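The line under test was "Lilitz. It keeps." Beca Bellis had been given 12 variants of it, and this was variant nine.

The method at Pridley had not changed since she was hired. A respondent heard the line once, spoken by the same recorded voice at the same volume. The respondent then completed an unrelated task, usually sorting a list of towns by length of name, and was asked to write down any words that remained. Each sheet was scored for brand, for wording, and for order. A score of 85 was the threshold for broadcast. Anything lower went back to Mathias, who wrote the lines and did not attend the sessions.

Variant nine scored 61. The brand was recalled well. The wording was not. Respondents wrote "It stays," "It's kept," and in one case "Keep it, Lilitz," which was scored zero for order and full marks for brand.

She entered the results and opened the file for the control. The control was a line that had run for one season on regional radio, for a floor wax made by Cindix: "Cindix, and the floor comes up to meet you." It was included in every test because its score was stable. In 200 sessions it had never moved more than two points. The company had stopped making the wax before most of the respondents were born.

Sheet 3934 was from a woman in the November group. She had recalled the control in full. Under it, in the space reserved for staff, she had written a second line: "and the door swings wide to greet you."

Beca checked the recording. It contained no second line. She checked the script binder, which gave the original radio copy, timed at eight seconds. The spoken line took three. The rest of the spot was listed as music.

She requested the tape from storage. It arrived two days later in a box with the lid taped on twice. She played it on the machine in the small room. The first three seconds matched the control. At the fourth second a different voice, a child's, sang the words the woman had written. It was slightly flat on "greet." The binder had no talent release for a second voice and no payment entry.

Procedure required that contaminated respondents be removed from the sample. A respondent was contaminated if she had prior exposure to the material. Beca filled in the removal form as far as the box marked "Nature of exposure." The choices were "heard," "read," and "other." She marked "other" and left the line beside it blank.

Mathias called at four to ask about variant nine.

"Sixty-one," she said.

"What did they lose?"

"The verb."

He said he would send variant ten in the morning.

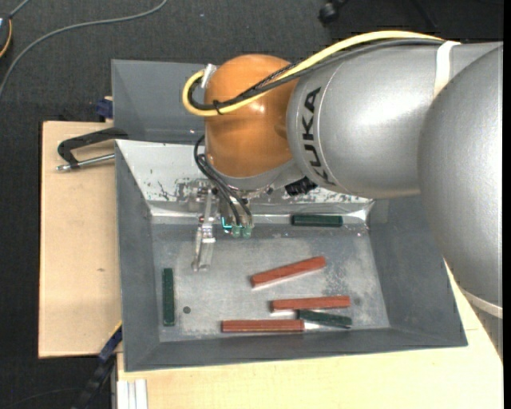

Variant ten was for print, so the voice was not needed. Mathias had set the name Lilitz up the left margin of the page, on its side, with the line running flat below it, and he wanted to know if the rotation would cost them recall. Beca wrote that it would depend on the length of the name. Four capitals were safe: KUKA was printed sideways along the gray arm, bottom to top, with the lowest letter partly lost to the curve, and she had read it at a glance. Six letters in mixed case she would have to test. She booked the room, put the Cindix line at the head of the sheet as usual, and under it, in the space reserved for staff, she ruled a second line long enough for someone to write on.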